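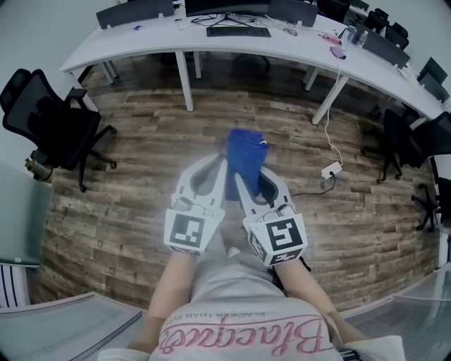 Getting the floor under a desk clean (and keeping it that way)

I clean the top of my desk almost every day and for years I never once looked underneath it. Then I dropped an earring in February, got down on my hands and knees, and oh my. I found crumbs, a cough drop and enough fluff to knit a second cat. So now I have a routine, and it takes me 20 minutes if I don't stop to read old receipts.

Start with a dry cloth. I know the temptation is to go in with a wet mop, but on wood planks all that dust turns into gray paste and settles right into the gaps. I bunch the cloth up loosely so there are lots of folds to catch things, then work along the boards, never across them. Shake it outside, refold to a clean side, go again.

Desk legs are where the fluff really hides, especially the square kind that sit flat on the floor. Run a corner of the cloth all the way around the bottom of each one. If something sticky has dried on there, a drop of dish soap on a barely damp rag gets it off – wring it out until your hands hurt.

Now the cords! Before you wipe anywhere near a power strip, switch it off and unplug it from the wall. Wipe it dry, only dry, and use an old soft paintbrush around the outlets. My neighbor Jocelyn Soriano does hers with a makeup brush and swears by it, but I like mine too much for that.

While everything is unplugged, wipe each cord too. Hold the cloth around it and pull gently from one end to the other. You will be disgusted, and then you will feel wonderful. If the cords are long, loop up the extra and fasten it with a bit of hook-and-loop tape (6 inches is plenty) so there's less lying on the floor to collect dust next time.

A few odds and ends:

Cut up old cotton T-shirts for rags. They leave less lint than towels do.

Wash your cloths without fabric softener, or they'll just push the dust around.

Rough or worn boards will snag a thin cloth, so use a thicker one and go slow.

Put a folded towel under your knees. I held out on this one for far too long.

I never did find the earring, by the way. If it's in the vacuum bag, it can stay there.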